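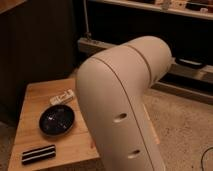 Issue 47, p. 2

Small Table FAQ: clearing, sorting, keeping it clear

Questions that keep coming in about little wooden tables that collect stuff. Short answers, busy week. Updated 2023-08-03.

How often should I clear it?
Once a day if you eat there. Otherwise when you can't put a plate down. Set a timer for 25 minutes, stop when it rings, finish tomorrow.

Where do I start?
Small stuff first. Packets, wrappers, anything flat. Trash or keep, no third pile. Then dishes to the sink. Toys last, they always take longer than you think.

Do I need a catch-all dish?
One. Not two. Annatjie Nkuna used a Huston tray for years and it just turned into a second table. Shallow is best, you can see whats in it. 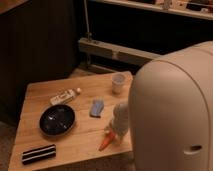
Mixed clutter is the hard kind, because every piece belongs in a different room. Sort by room and forget about size or color. A tube with a cap goes back to whatever drawer tubes live in at your place, a small plastic cup goes to the kitchen, and a toy carrot goes in the toy bin even if the kids swear they're still using it. Carry one room's worth at a time. Check the cap is on tight before the tube goes in the drawer.

What about stuff I can't identify?
Leave it by the front edge till evening. If no one claims it, box it. Look in the box in January.

Can I wipe a wood top with anything?
Soft cloth, a little water, dry it right after. With the grain. Skip the scrubby pads. We've tried the Moodley wax and the Jevar oil, both fine, Jevar smells stronger. Test a corner first.

Dark glossy dishes show every fingerprint. Help?
Dry cloth, then put it down and quit touching it. Thats really it.

Should the dish stay on the table or go in the cabinet?
We say table. You'll use it more. 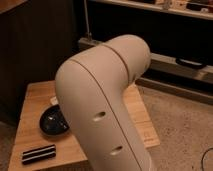
Lesego Mthembu wrote in to disagree: the dish should go in the cabinet every night, otherwise it fills up by breakfast and you're back where you started. Fair point. If yours fills overnight, do it Lesego's way.

Do you sell boxes?
No. The Wovex ones with lids stack ok. Any shoe box works too.

My question isn't here.
Send it in, keep it short. We have 393 in the inbox and are answering oldest first.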